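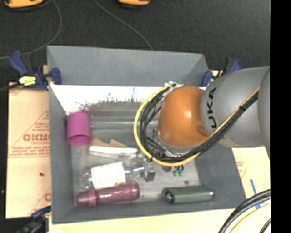

The magenta cup in the big gray bin, waiting for its turn.

You all know by now that I can't resist a sorting job, so when Conceição Henriques asked who wanted to go through the drinkware for the March swap, my hand was up before she'd finished the sentence! We've got 200 pieces to get through (the Nendell tumblers, the Amaral mugs, and a whole lot of odds and ends with no name on them at all) and I have been having the best time.

My favorite so far is the magenta one. It's got a nice matte outside, which I love because it doesn't show every fingerprint, and the inside is a dark pink that I'd happily paint a bathroom. Conceição thinks it's too loud. We've agreed to disagree, and I've put my name on the list for it.

The gray bin has had a hard life, by the way. The floor of it is scuffed all over and I did spend one lunch break going at it with baking soda before I gave up. It's big, it's open at the top and the sides slope, so things tend to slide toward the middle, and if you drop something off please set it down gently and keep glass out of it altogether. Glass goes on the shelf by the door, wrapped in newspaper.

Flattened cardboard is welcome too! We go through a ridiculous amount of it for dividers, and the thick kind from appliance boxes is best.

Drop-off is Wednesday until 2, side entrance, and you can book a table through Billetico if you'd like to bring a whole set. Lids need to come with their cups, please. I have a drawer full of lonely lids and I can't take any more.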